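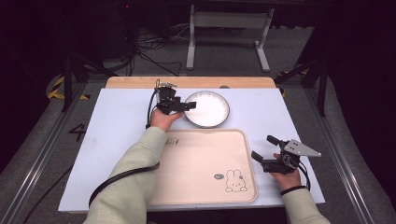
¿Bandeja o plato para el desayuno? Depende de lo que vaya encima: si hay algo que gotea o rueda, bandeja con borde alto; para una tostada sola, plato llano y listo.

Tiempo de lectura: 4 min

Bueno, voy rápida que este mes el boletín sale tarde. En mayo pregunté qué hacéis con las bandejas y habéis contestado un montón. Casi todas las respuestas iban de lo mismo: tengo una bandeja bonita, no sé dónde meterla, no sé para qué usarla, acaba de pie detrás del microondas. La mía igual, años ahí.

Así que en junio toca mesa pequeña. Una tabla, un plato blanco, una bandeja rosa palo con su conejito dibujado. Poca cosa. Con eso se pone un desayuno decente o una merienda, y se recoge en un viaje.

Lo de la tabla debajo. Me lo discutió Vesela Gashi, que lleva la parte de menaje en Undevine y de mesas sabe bastante más que yo. Ella dice que una tabla blanca sobre madera clara ya hace de mantel y que el mantel sobra. Yo era de mantel. Probé una semana sin él y no lo he vuelto a sacar del cajón. Se pasa un trapo y fuera. Eso sí, si la tabla baila hay que ponerle algo por debajo, yo uso un trozo de antideslizante de los de alfombra, cortado a ojo.

El plato. Blanco, redondo, con una línea gris en el borde. Los blancos sin nada se confunden con la tabla blanca y parece que la comida flota, con el filete gris se ve dónde acaba el plato. Para los niños también va bien, que apuntan mejor con la cuchara (bueno, más o menos).

Y la bandeja. Rectangular, esquinas redondeadas, borde levantado. Si vais a comprar una, mirad antes de nada el fondo, que sea plano de verdad. Las hay con una barriguita en el centro y el vaso se va solo hacia la esquina. Me pasó con una de Ferrand, preciosa, regalada a mi cuñada al mes siguente.

Del dibujo: los estampados pequeños cansan menos. Un conejo en una esquina lo aguantas todos los días. Una bandeja entera de flores a las siete de la mañana, yo no puedo. Y si el dibujo queda abajo a la derecha, dejad esa parte libre y poned la taza en la otra punta. Luego mi hijo la gira y el conejo queda boca abajo, pero bueno.

Reparto que uso yo, por si sirve:
taza arriba a la izquierda, lejos del codo.
Bol o fruta en el centro.
Servilleta doblada, sin aro ni historias.
El plato fuera de la bandeja, detrás. Para compartir: tostadas, galletas, lo que haya.

Sobre el plato fuera me escribieron dos lectoras diciendo que entonces para qué la bandeja. Pues para lo de cada uno. El plato es de todos. En casa ha reducido las peleas por la última galleta, no las ha eliminado.

Limpieza. Estropajo verde NO en nada con dibujo. Esponja blanda, agua templada, jabón del normal. Las manchas de té salen con una pasta de bicarbonato, la dejo 22 minutos porque es lo que dura la tanda corta del horno y así me acuerdo. Secar enseguida y no apilar mojado. Lavavajillas: mirad la base, si no pone nada, a mano.

Guardar: de pie, en un revistero metálico dentro del armario. Caben la bandeja, la tabla y un par de fuentes. Entre una y otra un papel de cocina, que las rozaduras no se quitan. Lo de detrás del microondas se acabó, se llena de grasa y luego da pereza sacarla.

Lo que queda pendiente: varias me pedís receta para el plato. Van las galletas de avena de siempre, 200 g de copos, 100 g de mantequilla blanda, un huevo, azucar a gusto y una pizca de sal. Bolitas aplastadas, horno medio hasta que se doren por el borde. Salen blandas, endurecen al enfriar, no las dejéis de más.

Y el mercadillo de Dikwood es a finales de mes, de nueve a dos. El puesto de Brosuvlow lleva restos de vajilla, piezas sueltas sobre todo. El año pasado había unos 400 platos y a mediodía quedaban los feos. Id pronto. Llevad papel de periódico, que allí no dan.

El mes que viene, jarras. Mandadme las vuestras.

Compartido 22 veces · 4 comentarios

Maite R.
Lo del revistero lo hice ayer con uno viejo de la oficina y entran justas. Gracias!!

Pilar
Yo sigo con mantel, lo siento. Una tabla pelada me parece de bar.

Joan C.
En las galletas, ¿cuánto azúcar es «a gusto»? Puse poco y mi padre dice que saben a pienso.

Loli de la Fuente
Joan, ponle miel y un puñado de pasas. Y yo la taza a la derecha, que soy zurda y el codo peligroso es el otro.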